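About Skeltley Refill and Return

Skeltley Refill and Return is a bottle depot and refill shop on Parer Street. We take back empty drink containers, sort them, and sell soap, oil, vinegar and dry goods by weight. We have been in the same building since the old Ramanauskas bakery moved out, and the bakery's name is still painted on the side wall facing the parking lot. People use it to find us, so we have left it there.

The shop was started by Deirdre Tully, who had run the receiving desk at a grocery warehouse for 11 years and wanted to work closer to home. Gobnait Lynch joined in the second year to handle accounts and the restaurant routes. They own the business together. There are no outside investors.

What we do

Most of our work is returns. Households bring in bottles and cans at the counter, and we collect from 118 restaurants, bars and offices on a weekly route. Glass goes to a washing plant when the bottle is a type the plant accepts, and to a crusher when it is not. Plastic is baled and sold. Aluminum is the easiest thing we handle and pays for a good part of the truck.
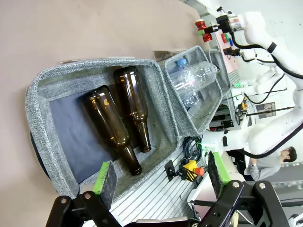 Households do most of their sorting before they get to us, and the ones who do it at home save themselves time at the counter. You do not need special bins. A felt organizer with compartments works fine, with brown glass beer bottles laid in one section and plastic water bottles in the next. Leave the caps on plastic and take them off glass. We don't need labels removed. Please do not bag glass and cans together, as the bags split and we then have to sort the load by hand.

The refill side is smaller. It takes up the front room, where the bread counter used to be. You bring a container, we weigh it empty, you fill it, and we charge for the difference. We stock 141 items, and the list changes with the season. Ilier dish soap and Ilier laundry liquid are the ones people come in for most often, and we keep both all year. Olive oil arrives in drums every other month and sometimes sells out before the next delivery. If you want to be sure of getting some, call first.

Containers for refills

Any clean container with a lid that closes is fine. Wide mouths are easier for rice, beans and flour. Narrow ones are good for oil and vinegar, and we have funnels at the station.
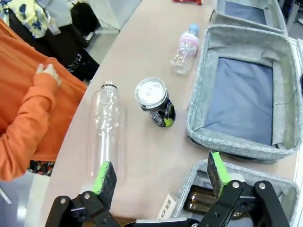 We cannot fill anything that has held motor oil, paint or garden chemicals, even if it has been washed. Staff will ask if they are not sure. If you forget to bring something, there is a shelf of donated jars by the door, free to take. They have been through our dishwasher.

The building

The back half is the sorting floor, and it is loud when the baler is running. Customers are asked to stay on the counter side of the yellow line. The front room has a step up from the sidewalk. A ramp is at the side entrance, under the Ramanauskas sign, and there is a bell if the door is locked.

Schools and groups

We have 387 household accounts, and a number of them are set up to send their deposit money to a school or club. Any group in town can open an account at the counter. Gobnait mails the checks in November and again in the spring. Class visits can be arranged for mornings, with no more than 2 classes in a week.

Hours

The counter and the shop are closed on Monday. The truck still runs that day, so restaurant customers should have their crates out as usual.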